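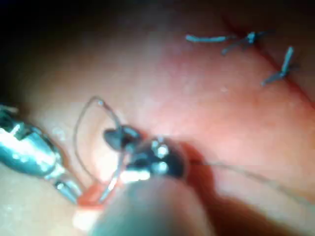
제4장 그림이 사람을 바꾼다는 이야기에 대하여

4.1 출발점이 되는 의심

미술사 개론서를 펼치면 비슷한 문장이 자주 나온다. 어느 정치가가 젊은 시절 한 점의 그림 앞에 섰고, 그날 이후 다른 사람이 되었다는 식의 문장이다. 그림의 자리에는 성모상이 올 수도 있고 폭풍우 속의 배가 올 수도 있다. 정치가의 자리에 장군이나 사업가를 넣어도 문장은 별 탈 없이 돌아간다. 이렇게 부품을 갈아 끼워도 멀쩡한 문장이라면 읽는 쪽에서 한 번쯤 멈춰 볼 만하다.

이 장에서는 이런 유형의 서술을 ‘감화 일화’라고 부르기로 한다. 감화 일화란 특정 작품과의 만남이 특정 인물의 삶이나 결정에 영향을 주었다고 주장하는 짧은 이야기를 말한다. 길이는 대개 한 단락을 넘지 않으며, 출처는 본인의 회고이거나 본인을 잘 안다는 사람의 회고이다. 작품의 제작 연대나 재료처럼 확인할 수 있는 정보는 이야기 안에 거의 들어 있지 않다.

감화 일화가 모두 거짓이라고 주장할 생각은 없다. 사람이 그림을 보고 마음이 움직이는 일은 있다. 문제는 움직였다는 말이 기록되는 방식이다. 말한 사람은 그 말을 해서 무엇을 얻었는가? 그 말은 그림을 본 지 얼마 만에 나왔는가? 같은 그림을 보고 아무 일도 겪지 않은 사람들은 어디에 적혀 있는가? 마지막 질문에 답하는 자료는 거의 없다. 미술관을 나서면서 별 감흥이 없었다고 회고록에 쓰는 사람은 드물기 때문이다.

4.2 사례: 우크네스 강당의 〈파수꾼〉

우크네스(Ukness)는 항구를 끼고 있는 작은 도시이고, 그곳 시민강당 계단참에는 〈파수꾼〉이라 불리는 유화가 걸려 있다. 등불을 든 노인이 성벽 위에 앉아 졸고 있는 그림이다. 화가는 우르보나이테(Urbonaitė)라는 성으로만 알려져 있고, 같은 손에서 나왔다고 확정된 다른 작품은 없다.

도시의 안내 책자는 이 그림이 우크네스 사람들에게 ‘깨어 있음의 정신’을 심어 주었다고 적는다. 근거로 드는 것은 전직 시장의 일화이다. 시장은 소년 시절 이 그림 앞에서 비를 피하다가 도시를 지키는 사람이 되기로 결심했다고 한다. 감동적인 이야기이지만, 그대로 받아들이기 전에 몇 가지를 확인해야 한다.

첫째, 이 이야기가 글로 처음 등장하는 곳은 선거 홍보물이다. 그 이전에 나온 시장의 대담 기사 4건에는 그림에 관한 언급이 없다. 그중 한 기사에서 그는 공직에 나선 계기를 묻는 질문에 삼촌의 권유라고 답했다.

둘째, 그림의 노인은 졸고 있다. 깨어 있음의 정신을 전한다는 그림의 주인공이 자고 있다는 사실을 안내 책자는 언급하지 않는다. 물론 졸고 있는 파수꾼을 보고 나라도 깨어 있어야겠다고 느낄 수는 있다. 그러나 그렇게 읽으려면 독자를 설득하는 과정이 필요하고, 책자에는 그 과정이 빠져 있다. 작품을 자세히 보지 않고 제목만 읽은 사람이 썼다고 해도 이상하지 않은 문장이다.

셋째, 그림이 지금의 자리에 걸린 시기가 문제이다. 강당의 비품 대장에 따르면 〈파수꾼〉은 시장의 소년 시절에 창고로 쓰이던 지하실에 있었다. 대장의 77번 항목에는 “유화, 액자 파손, 지하”라고만 적혀 있다. 소년이 지하실에서 비를 피했을 가능성까지 배제할 수는 없지만, 책자는 장소를 분명히 계단참이라고 쓰고 있다.

이 대장을 처음 꼼꼼히 읽은 연구자는 비야 실리냐(Vija Siliņa)이다. 실리냐는 논문에서 시장이 거짓말을 했다고 쓰지 않았다. 기억은 나중에 본 장소를 빌려 오는 일이 잦고, 여러 번 되풀이한 이야기는 말하는 사람에게도 점점 선명해진다는 점을 지적했을 뿐이다. 이 신중한 태도는 배울 만하다. 다만 논문의 후반부에서 실리냐 자신도 〈파수꾼〉이 ‘도시의 무의식’을 드러낸다고 쓰는데, 도시에 무의식이 있다는 것을 어떤 대장에서 확인했는지는 밝히지 않는다.

4.3 제목은 누가 붙였는가

감화 일화는 제목에 크게 기댄다. 같은 노인을 그린 그림이라도 제목이 〈잠든 노인〉이었다면 시장의 연설에 들어가기 어려웠을 것이다. 그런데 〈파수꾼〉이라는 제목은 비품 대장에 나오지 않는다. 이 이름은 그로누스(Gronus) 출판사가 펴낸 그림엽서 묶음에서 처음 확인된다. 엽서의 뒷면에는 제목 아래 짧은 시가 한 편 인쇄되어 있고, 안내 책자의 문구 가운데 두 구절이 이 시와 겹친다.

그렇다면 우크네스 사람들에게 영향을 준 것은 무엇인가? 유화인가, 엽서인가, 뒷면의 시인가? 복제품은 원작의 그림자일 뿐이라는 설명이 흔하지만, 이 경우에는 복제품이 이름을 지어 주었고 원작이 그 이름을 뒤따라 썼다. 계단참의 명판도 엽서가 나온 뒤에 달렸다. 원작 앞에 서서 명판을 읽는 관람객은 엽서 편집자가 고른 단어로 그림을 보고 있는 셈이다.

우의화, 곧 추상적인 관념을 인물이나 사물로 나타낸 그림에서 이런 일은 특히 쉽게 일어난다. 희망, 인내, 정의 같은 말은 뜻이 넓어서 어떤 자세의 인물에게 붙여도 그럴듯해 보인다. 고개를 숙이면 겸손한 인내가 되고 고개를 들면 굳센 인내가 된다. 해석이 틀릴 수 있는 경우를 하나도 떠올릴 수 없다면, 그 해석은 작품에 관해 알려 주는 바가 적다고 보아야 한다.

4.4 설문 조사는 도움이 되는가

의심이 많은 독자라면 관람객에게 직접 물어보면 된다고 생각할 것이다. 실제로 클론도(Clondo) 미술관은 상설전을 보고 나온 관람객 80명에게 기억에 남는 작품과 그 이유를 물었다. 보고서의 표제는 ‘그림은 여전히 우리를 움직인다’이다.

보고서의 본문은 표제보다 조용하다. 설문지의 첫 문항은 “오늘 가장 감동을 준 작품은 무엇입니까?”였다. 감동받은 작품이 없다는 선택지는 없었다. 조사는 출구 옆의 찻집에서 이루어졌고, 응답자에게는 차 한 잔이 제공되었다. 차를 받아 든 사람이 빈칸을 그대로 두고 나가기는 쉽지 않다. 게다가 가장 많이 언급된 작품은 찻집 벽에 포스터로 붙어 있던 그림이었다. 조사가 3월 한 달 동안만 진행되었다는 점도 보고서의 각주에만 나온다.

이 조사가 쓸모없다고 할 필요는 없다. 찻집에 앉은 관람객이 무엇을 먼저 떠올리는지는 알 수 있다. 그 답을 전시실 안에서 일어난 일의 증거로 쓰려고 할 때 무리가 생긴다.

4.5 이 장에서 사용할 질문

다음 절부터는 초상화, 역사화, 종교화의 순서로 감화 일화를 검토한다. 각 사례를 읽을 때 아래의 질문 5개를 곁에 두기 바란다.

이야기가 처음 기록된 문서는 무엇이며, 그 문서는 어떤 목적으로 만들어졌는가?
이야기에 나오는 장소와 시기에 작품이 실제로 그곳에 있었는가?
인물이 본 것은 원작인가, 복제품인가, 아니면 누군가의 설명인가?
이야기의 내용은 작품에 그려진 것과 맞는가?
작품을 다른 것으로 바꾸어도 이야기가 그대로 성립하는가?

다섯 질문에 모두 만족스러운 답이 나오는 사례는 이 책에 실린 것 가운데서도 많지 않다. 답이 나오지 않는 칸은 비워 두면 된다. 학생들의 보고서를 읽다 보면 빈칸을 견디지 못하고 ‘당시 사람들은 큰 감명을 받았을 것이다’라는 문장으로 메우는 경우가 많은데, 이 문장은 앞으로 근거 문서를 함께 제시할 때만 쓰기로 한다.

연습 과제

자신이 사는 지역의 안내 책자나 누리집에서 감화 일화를 하나 찾아 위의 질문에 따라 정리해 보자. 일화를 찾지 못했다면 어떤 자료를 살펴보았는지 적어 제출한다. 작품의 제목이 언제 붙었는지 확인되지 않을 때에는 ‘미상’이라고 쓰고, 확인을 위해 찾아본 문서의 목록을 덧붙인다.

읽기 자료로는 4.2에서 다룬 실리냐의 논문 전반부를 권한다. 후반부는 제6장에서 상징 해석의 한계를 다룰 때 다시 읽는다.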